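Bring back the dress code

I have hired out evening wear in Claltotholm for 17 years, so anyone who thinks I have an interest in this argument is right. I would hold the same view if I sold shoes or ran a garage.

The Olel Hall has dropped the dress code for its spring dinner. The letter that went out in March said guests should "wear whatever makes you comfortable". I understand why it was sent. Numbers had been falling, and somebody must have decided that black tie was putting people off. I think they picked the wrong cause. Tickets have nearly doubled in price since I first went, and the last bus to Flakum now leaves at ten. Either of those will keep a person at home sooner than a bow tie will.

The usual case against formal dress is that it is snobbish. It can be. A rule that means spending a month's rent on a suit is a bad rule, and I would not defend it. But a plain dress code, properly explained, is one of the fairer things you can ask of a room full of people. When everyone is in the same black jacket it is quite hard to tell who owns the firm and who drives the van. Take the code away and the differences come straight back. The people with money turn up in expensive casual clothes that look like nothing much, and everyone else spends a week worrying over what "comfortable" is supposed to mean.

I hear that worry across my counter every time an invitation says "smart casual". Does it mean a tie? Are dark jeans all right? I can't tell them, and the host usually can't either. With black tie I can answer in one breath: black jacket, black trousers, white shirt, black bow tie. They walk out knowing they will look like everyone else, and for most people that is a relief.

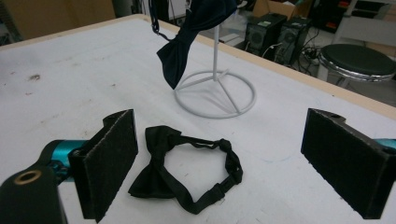
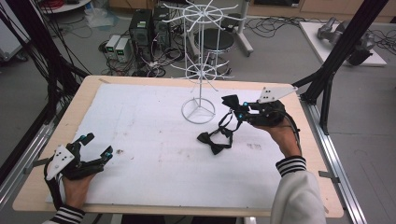 The bow tie is in the first picture; the second shows the worktable.

Cost is the serious objection, and there are answers to it. A second-hand dinner jacket is one of the great bargains in clothing, as most of them have been worn a handful of times and the cut hardly changes. Noiphan, the clothes library over the old bakery, lends evening wear for a small deposit. It had 2,483 members at the last count, and plenty of them have never hired a thing from me. Good for them. A hall that wants a dress code should print the library's address on the ticket and say plainly that borrowed is fine.

I would give ground on some points. Nobody should be turned away at the door for the wrong shoes. Women have been given vaguer instructions than men for as long as I have been in the trade, and that ought to be put right. Anyone who can't wear a stiff collar for reasons of health should not have to explain it. And I would keep the whole business to a few nights a year. Seven dinners in black tie would be a chore, while one or two are something to look forward to.

There is also the matter of learning how. I can tie a bow in under a minute, but it took me 12 goes the first time, standing at my father's hall mirror, and he would not let me use a clip. Young men come in now who have never been shown. I stand beside them and we do it together, slowly, and it generally comes out a bit crooked – which is how a tied one ought to look.

The hall will look at the spring dinner again before next year's tickets are printed. I would ask them to put two words back on the invitation, and then have a word with the bus company.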